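Some notes from our handover work, in a thread. We've been trying to train a two-armed policy entirely in simulation, and there is now a result I'm happy to stand behind. 1/

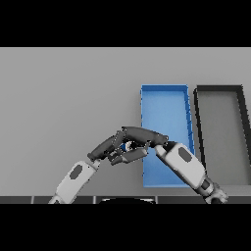 The task is called Rerik. One hand picks up a small object, passes it to the other hand, and the second hand puts it in the right bin. The pass is where nearly all the failures come from, so that's what most of this thread deals with. 2/

Picking up is fine. Dropping into a bin is fine. We had both working well before I started on this. The trouble is the short stretch where two sets of fingers are on the same thing and one of them has to let go. 3/

Our old approach was plain imitation. A person drives both arms in the simulator, we record it, and a network learns to copy the movements. All the demonstrations came from people using a headset and hand tracking. 4/

People are quite bad at handovers in a headset. There is no feel of contact, so you can't tell when the second hand has a proper hold. You see fingers over fingers and you guess. Some operators wait a long time. Others let go early and get away with it. 5/

The network then copies both habits. You get a policy that sometimes freezes with both hands on the object, and sometimes opens the giving hand with nothing underneath. 6/

We collected 1,816 demonstrations in total. My first thought was that we needed more. I trained on a quarter of the set, then half, then all of it. Going from a quarter to a half helped a lot. Going from half to all of them barely moved the success rate. 7/

So I stopped collecting and went back through the recordings. It was dull work but useful. The approach of the two hands was much the same from one operator to the next. The release timing was all over the place. 8/

The simulator knows the contact forces even though the operator can't feel them. We had been logging those forces all along and not using them for anything. 9/

The method, then. We call it Siltelance, after a typing mistake in a config file that stuck. For every demonstration, we find the moment of release and look at what the receiving hand was doing just before it. 10/

If the receiving hand had contact on two opposing sides, with enough force to hold the object's weight, we mark the release as supported. If it didn't, we mark it as unsupported, even if the object ended up in the bin. 11/

That last bit matters. A lot of unsupported releases still finished as successes because the object happened to land well in the fingers. Filtering by final outcome keeps all of those in the training data. We tried outcome filtering first and it gave us very little. 12/

We don't throw the unsupported ones away either. Everything up to the last part of the handover is good data, so we keep it. Only the 50 steps before release are masked out of the loss, and the policy learns nothing from that window. 13/

The second piece is a small extra output on the network. At each step it predicts whether the receiving hand is supporting the object. It gets the labels from the simulator in training, but at run time it only has camera images and joint positions to go on. 14/

The prediction feeds back into the giving hand. While it is low, the opening command for the fingers is scaled down. It isn't a hard lock. I tried a hard lock and the arms would stay clasped together until the episode timed out. 15/

Evaluation was 300 episodes per method, with the object's starting position and the bin positions changed each time. Same seeds for every method, so they all faced the same set of problems. 16/

Results, in words, as the full table will be in the write-up. Plain imitation was worst. Outcome filtering was slightly better, within noise on some seeds. Masking alone gave a clear gain. Masking plus the support prediction was best, and by a margin I would call large. 17/

Drops during the pass went down most. Freezes went down too, which I hadn't expected. My guess is that the long waits in the data were confusing the network, and the extra output gives it a reason to end the wait. I haven't tested that properly yet. 18/

What didn't improve: cases where the fingers close on each other and the object is pinched at one end. It's held, so it counts as supported, but it tips when the other hand leaves. The label is too simple for that. 19/

Hidden objects are hard as well. With small objects, the hands cover most of the thing they're holding, so the cameras have very little to work from. The support prediction leans heavily on joint positions here. I checked by blanking the images during the pass, and it got worse, though less than I'd have thought. 20/

Blanking the joint positions and keeping the images made it close to useless. That's worth knowing if you plan to do this from vision alone. 21/

A few things we tried and dropped. Adding random force noise to the labels did nothing. A bigger image encoder made training slower and left the pass unchanged. Predicting the actual force was harder to train than a yes or no, and no more use. 22/

Training is on 8 GPUs and finishes overnight. The labelling step is cheap – it's one pass through the logs, and most of that is reading files off disk. 23/

Someone at Coetzee asked whether the release labels need to be tuned for each object. The force threshold depends on the weight, which the simulator gives us. Apart from that, we used the same settings throughout. I would expect soft objects to need something different, and we haven't got any soft objects. 24/

The obvious gap is real hardware. Everything in this thread is simulated. Contact between fingers in simulation is tidier than the real thing, and I don't want to claim this carries over until we've run it. 25/

We do at least know where it is likely to break. The support prediction depends on how far the joints sit from where they were told to go. On real motors that signal has friction and backlash in it, so it'll need retraining or some kind of calibration. 26/

If you already have two-armed demonstrations from a simulator, and you kept the contact logs, you can try the masking part on its own. It needs no change to the network. I'd start there and see what your release timing looks like before adding anything else. 27/

If you didn't keep the contact logs, you can often get them back by replaying the recorded actions. We tested that on part of our set. Most replays matched the original, but some drifted after first contact, and those we left out. 28/

The code is being tidied up now. The labelling script and the Rerik task files will go out first, then the training code. The plan at Civdale is to have all of it public in September, along with the trained weights. 29/

The demonstrations should follow, including the bad ones. I'd like people to have the unsupported releases with their labels, as they were more useful to me than the clean set. 30/

Next on my list is the pinched-at-one-end problem. I want to add the object's tilt after release to the label and see if the network can pick that up from the finger positions. If you've worked on something similar, please reply or send me a message. 31/31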